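Accueil > Assistance > Tickets > Stockage et étiquetage

Dernière mise à jour : 2023-10-03

Ticket 954 : l'imprimante d'étiquettes saute une étiquette sur deux
Demandeur : Rommel Ocampo
Prise en charge : Kavitha Sastry
État : résolu

Description du problème
Depuis le changement de rouleau, l'imprimante du magasin sort une étiquette imprimée puis une vierge. Le code-barres est décalé vers le bas et le lecteur ne le reconnaît pas. Le rouleau est un Prulledeo de 2000 étiquettes. Le logiciel Stestico n'affiche aucune erreur.

Suivi

K. Sastry : Merci d'imprimer la page de test depuis le panneau de l'imprimante, sans passer par Stestico, et de me dire si le saut se produit aussi.

R. Ocampo : Même chose sur la page de test. Une sur deux.

K. Sastry : Le logiciel n'est donc pas en cause. Ouvrez le capot, nettoyez le capteur d'espacement avec un chiffon sec, refermez et relancez le calibrage (bouton d'avance maintenu 7 secondes).

R. Ocampo : Nettoyé et calibré. Le saut a disparu, mais le texte reste trop bas, il manque la dernière ligne de l'adresse.

K. Sastry : Vérifiez la hauteur d'étiquette dans le modèle. Imelda Barredo l'avait modifiée en février pour l'ancien format.
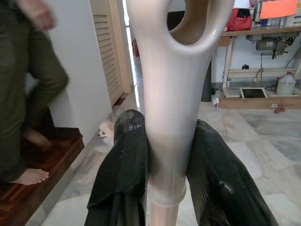

R. Ocampo : La hauteur était bien celle de l'ancien format. Corrigée, puis modèle enregistré sous le même nom. L'adresse sort en entier et le lecteur prend le code du premier coup.

K. Sastry : Pensez à fermer et rouvrir Stestico sur le second poste, sinon il garde l'ancien modèle en mémoire. Je laisse le ticket ouvert jusqu'à ce soir.

R. Ocampo : Fait sur les 2 postes. Pas de saut sur la série de l'après-midi.

K. Sastry : Bien reçu, je clôture. Si le décalage revient au prochain rouleau, refaites le calibrage avant de toucher au modèle.

Ce site utilise des cookies pour mémoriser votre session. Accepter | Refuser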